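Derkthorpe Handling Group
Minutes of the fault review meeting, 18 January 2022
Held in the upstairs meeting room, Sovthorpe

Present: Kalliopi Antoniadis (chair), Stamatia Psarras, Makis Sotiropoulos, Lefteris Zacharopoulos (minutes)
Apologies: Pantelis Petridis

1. Minutes of the last meeting
Accepted with one change. Item 5 should read "hand-held gripper," not "arm gripper."

2. Hand-held gripper: fingers closing without a command
S. Psarras reported that the fingers closed on their own during pick trials on the hand-held unit. The trigger was released each time. The log for the session covers 277 cycles and shows 16 unplanned closings. Four of these came in a row near the end, after which the session was stopped and the unit was tagged out. There were no injuries. One operator's glove was pinched and has been kept.

M. Sotiropoulos opened the handle and found the trigger cable rubbed through at the strain relief. With the cable bent by hand on the bench, he could reproduce the closing at will. Replacing the cable cleared it. He does not consider the control board to be at fault but has not ruled it out.

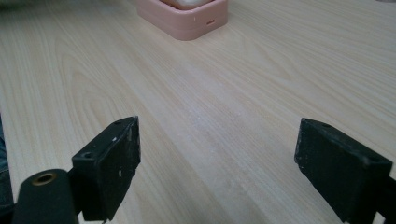
K. Antoniadis asked why the software did not catch the fault. L. Zacharopoulos said the controller reads a short on that line as a normal trigger press and has no way to tell the two apart. A second contact on the trigger would fix this. The Varkska handle already has space for one. Margaritis quoted roughly two weeks for the part.

There was some discussion of whether trials could go on in the meantime at reduced grip force. S. Psarras was against it. The force limit is set in the same controller and has not been checked since May. Agreed that the unit stays tagged out.

Actions:
MS to order the two-contact trigger and fit a longer strain relief.
LZ to change the controller so that a lost or disputed signal leaves the fingers where they are and cuts motor power.
SP to measure grip force at both fingers before the unit is released.

3. Incident form
The form was filed late. P. Petridis had sent a note asking that the tag number be added to it. SP to do this.

4. Other business
Spare cables are stored unlabeled in the Derkthorpe cabinet. MS to label them.

Next meeting to be set once the trigger arrives.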